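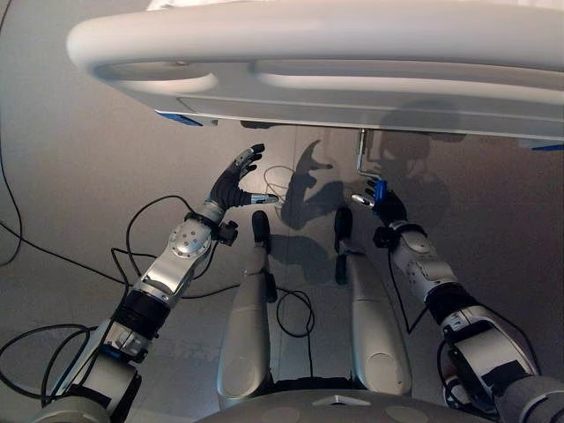
Gray floors are for people who have given up on color, according to a comment under my last review, and anyone spending $128 on a kit should at least get a cheerful green out of it. The commenter has a point about the green. Fondar does sell one. I looked at the sample chip for a full evening and went back to gray.

So, the Fondar floor coating kit, shade 3226, which the label calls Quiet Gray. I would have called it gray. It comes as two cans, a roller cover, a stir stick and a folded instruction sheet in type so small that I assume it was set by the legal department. You supply the roller handle, the tray, the tape and your spring.

Prep is the usual misery. Sweep, degrease, rinse, wait, find the spot you missed, degrease that. I used the Alvarado cleaner because I already had half a jug, and it did fine, though the smell moved in and stayed until March. The sheet gives prep four lines. Mine took two evenings and most of a morning.

Mixing is simple enough. Rolling it out is pleasant for as long as you keep a wet edge, and then you stop to scratch your nose and have a lap mark near the door for life. The roller cover in the box sheds. I pulled out hairs with tweezers for the first strip, then threw it away and used a Willow cover I had in a drawer. That went much better, and I'd tell anyone to skip the free one entirely.

The finish is what I like. It's smooth, and there is a faint sheen that picks up the light without turning the place into a car showroom. I've had the glossy kind before and every footprint looked like evidence. This one forgives dust, mostly. It does not forgive coffee with milk in it.

It's also a good floor for finding small things you have dropped, provided they aren't gray. Anything bright blue shows up from across the room. Washers are gone forever.

A few complaints. The cans have no pour spout. The coverage figure on the front assumes a floor as flat as glass and a painter with no doubts, and I ran short in the last corner. Touch-up pots are sold separately, under item 3945, at a price I'd rather not repeat.

Compared with the Wikiron kit I used before, Fondar levels better and takes longer to be walked on. Wikiron's roller cover was worse, if you can picture that.

Four out of five. I'm still thinking about the green.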